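Flulside Toy Library: progress report to the Tannous Fund
Period ending 4/2/23
Prepared by Hugo Miranda, project lead
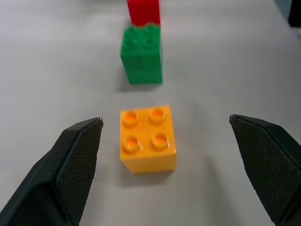 The grant pays for three things: the weekly lending sessions at Dandesari Hall, the home delivery round, and the replacement of worn stock. The first two are running as planned. The third is behind, for reasons set out below.

Lending

We now have 236 member families, of whom 112 joined in this period. Most of the new members came through the health visitors, who have been handing out our leaflet at the two-year check. Loans for the period came to 2534. Construction sets and ride-on toys go out most often. Jigsaws are borrowed less than we expected and we will not be buying more of them this year.

The loan period was changed from two weeks to three after parents told us that a fortnight was too short, particularly those on shift work. Late returns have dropped. We stopped charging fines at the same time and have seen no increase in missing items.

Delivery round

The round covers the villages north of the bypass, where the bus was withdrawn in August. Families ring or email by noon the day before. The van was off the road for nine days with a clutch fault and we used a hired one, which came out of the contingency line.

Stock

Dosier, our supplier, has been unable to fill the second half of the order. The outstanding items are the baby play mats, two sand trays and the sensory kits. They have offered a part refund or a later delivery date. We have asked for the later date, as the prices quoted elsewhere were higher. Cleaning and checking of returned toys is now done on the same day instead of being left for the next session, and this has cut the number of sets waiting on the shelf.

Money

Spending to date is £3951 against this year's award. The stock line is underspent because of the Dosier order. Hall hire is slightly over, as the rate went up part way through the year. We would like your agreement to move a small sum from stock to hall hire and will send the figures separately.

Next period

We plan to open one extra session a month for childminders, who have asked for a quieter time to choose. The catalogue needs to go online properly; at present members are sent a list by email and it is out of date within a week or two. The lease on the storage room is due for renewal and we are waiting to hear the new terms from the hall.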